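Eulalia Fuentealba smoothed the brown paper flat and grinned. Her whole game, the one she'd been dreaming up since November, had come down to a gray block with a square hollow in its top and one odd little blue piece!

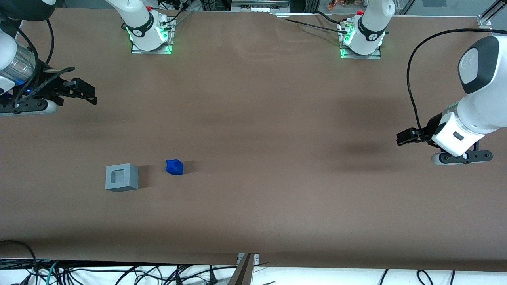 "The gray one is Dorndale," she told Dinu. "The castle, obviously. And the blue one is Zuvia, the last dragon."

Dinu leaned in. "Does she want to get inside?"

"More than anything – she's been flying for 200 years!"

"Then it's my turn," he said, and he was already making wing noises.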